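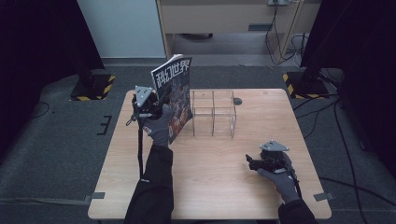

Interview: Vusumuzi Moodley on language, oaths and the work of a provincial assembly

When the members of the Grumitz provincial assembly were sworn in last June, six of them asked to take the oath in a language other than the one printed in the standing orders. The presiding officer allowed it for that sitting only and referred the question to the Procedure Office. Its head, Vusumuzi Moodley, has now completed his report, which was laid before members on April 14, 2025. He spoke to Clementina Marinho in his office at the assembly building in Folard.

Mr Moodley has advised the assembly for the greater part of his career and is careful to separate what the rules say from what he would like them to say. He began with the existing text. "The standing orders give the words of the oath and of the affirmation," he said. "They do not say that those words may be spoken in one language alone. Members had come to assume it, and so had we."

The report recommends that approved translations of both forms be placed in a schedule to the standing orders, and that a member give notice to the clerk before the sitting if a translation is to be used. The signed roll would continue to carry the original wording beside the translated one.

Asked whether the change was chiefly symbolic, Mr Moodley disagreed. An oath, he said, is the act by which a member becomes entitled to sit and vote. "If there is doubt about whether the words were properly said, there is doubt about the vote. I would prefer that the matter be settled before a close division and not after one."

The consultation drew 248 written replies, most of them from residents of the Nogueira district, where two languages are in daily use and where council meetings have long been held in both. A smaller number came from Inow. Several of the Inow replies opposed any change, on the ground that members of one assembly should be bound by one form of words.

"I take that argument seriously and the report sets it out at length," Mr Moodley said. "Those who wrote in were asking how they could be sure that a member who swears in another language has promised the same thing. It is a fair question. Our answer is the schedule. No member will be able to bring a translation of his or her own."

Ms Marinho put it to him that translation is seldom exact, and that the phrase "true and faithful service" had already caused difficulty. He agreed that it had. The first draft used a word which, in the rural form of the language, is closer to "obedience". Two teachers in Nogueira wrote to point this out, and the wording was altered. "We had it wrong and they were right," he said. "The correction is recorded in an appendix."

On cost, he was brief. The work of translation, checking and printing has been put at 3,000, to be met from the existing budget of the Procedure Office. No new post is proposed. He does not expect the change to lead to a general demand for interpretation in the chamber, although he accepts that some members hope it will. "That is a separate question, with a very different price. It was not referred to me and I have not answered it."

He was more willing to talk about the affirmation, the form used by members who do not wish to swear a religious oath. At present the clerk offers the oath first and the affirmation only on request. The report proposes that both cards be handed to each member together – a small amendment, which he believes will be accepted without a vote. "A new member walks to the table in front of family, colleagues and the press," he said. "To have to ask for the other card at that point is uncomfortable. Some have told me that they took the oath simply to avoid asking."

The six members whose request began the inquiry have not been asked to swear again. Mr Moodley's advice is that the presiding officer's ruling was within her powers and that their votes since then stand. The report recommends a short resolution to confirm this.

Members will debate the recommendations at a later sitting. Written comments may be sent to the Procedure Office in Folard until the date of the debate is announced.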